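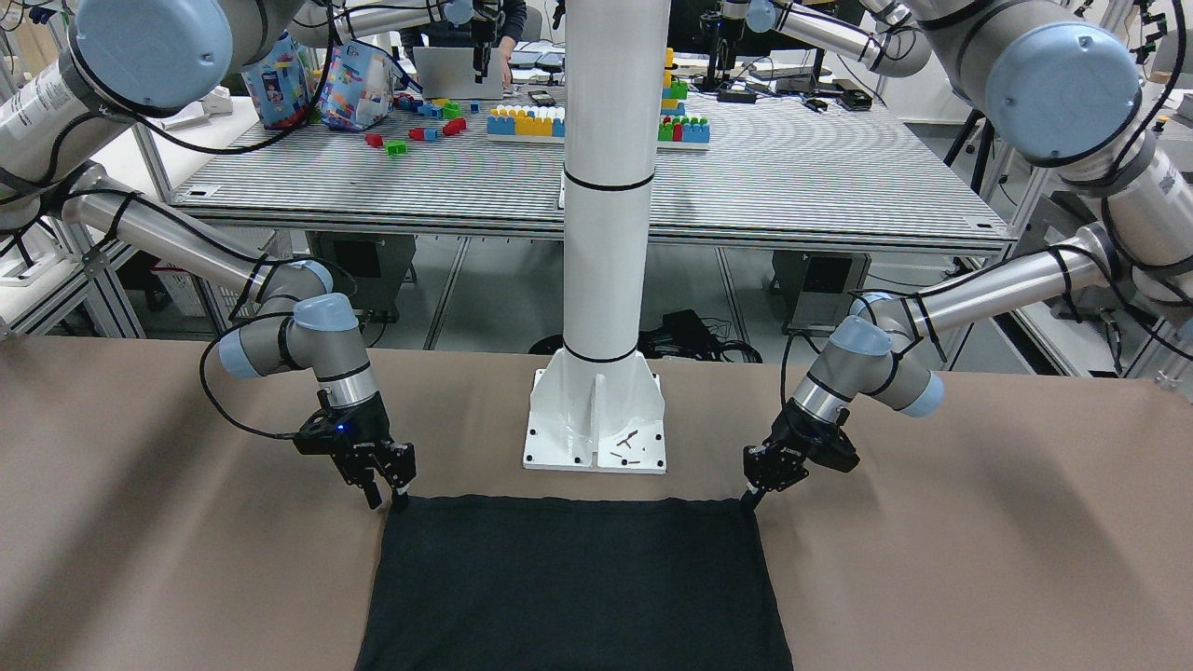 Two robot arms on either side of a dark navy cloth.

How a comic book city gets its name

Readers of the comic Serkport usually ask Kiprono Nzioka the same question at signings. They want to know what the name means. His answer is that the second half means what it says, and the first half took him most of a year.

Serkport is a harbor city on a coast that doesn't appear on any map. The story follows a family of pilots who bring ships in through a channel that keeps moving. Nzioka writes and letters the book himself, and he started with the names before he had a plot.

"I had a notebook with 1000 names in it," he says. "Most of them were bad. Some were bad in a way I could use."

His first rule was that a name had to survive being shouted. Characters in the comic spend a lot of time yelling across water, and long names looked wrong in the speech balloons. The city was called Serrakandport in the first draft. It went down to Serkport when he found that he couldn't fit the full name on a ship's stern and still have it read at print size.

He also reads every name aloud before he draws it. If he says it 2 different ways on 2 different days, he changes the spelling. Readers will always find their own way to say a word, he says, but the spelling should push most of them in one direction.

Place names came first, then slang. The pilots say "tak" when they mean a job is finished and no one should touch it again. It began as a sound effect for a rope pulling tight, lettered small in the corner of a panel. In the next chapter a character said it out loud, and it stayed. Fans now use it to close arguments on the comic's message board, which Nzioka reads but doesn't post on.

"Dullar" has had a rougher time. It is the city's word for a thick fog with no wind in it, and early readers took it for a misprint of "dollar." He kept it anyway. In the third issue he had a child ask what it meant, so that a grandmother could explain, and the letters stopped.

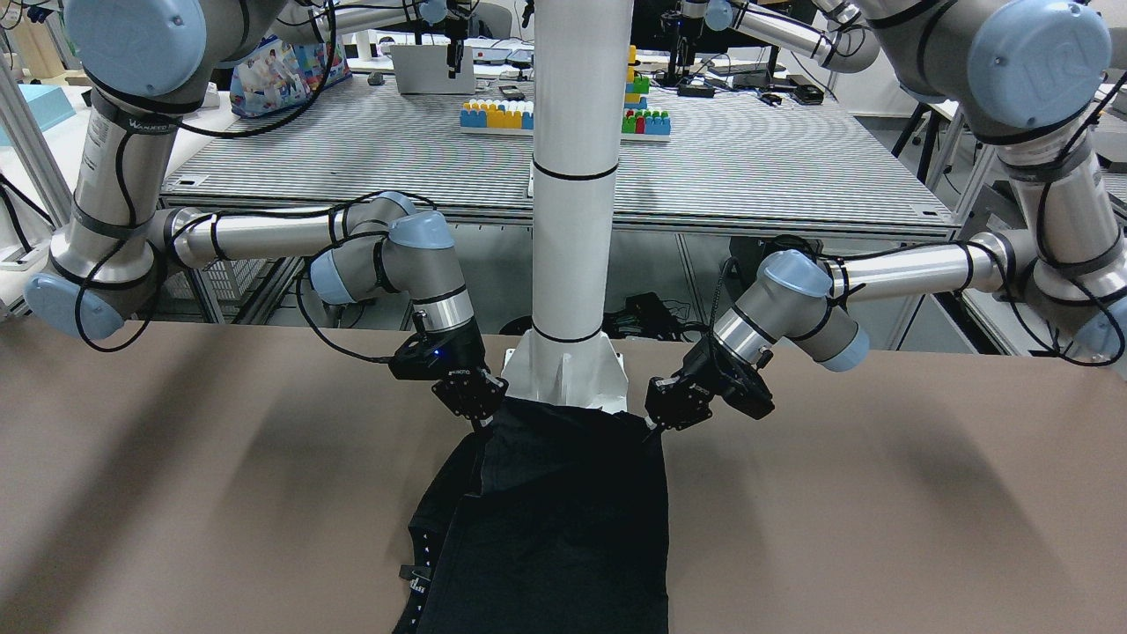

The words that didn't make it

Nzioka keeps a list of names he has dropped. Climeo was meant to be Serkport's rival, a hill town reached by stairs. He liked how it looked on the page, but every person he tried it on pronounced it with a different stress. It survives as the name of a tavern, seen on a sign in one panel and never spoken.

Other words went because they sounded too close to something real. He checks each one against dictionaries in 4 languages, including the Swahili and Kamba he grew up with, and asks friends about the rest. A word for "anchor" had to go after a friend told him it was a rude name for a goat.

The next issue is due in October. It has a map on the inside cover, with several places marked that haven't been named yet.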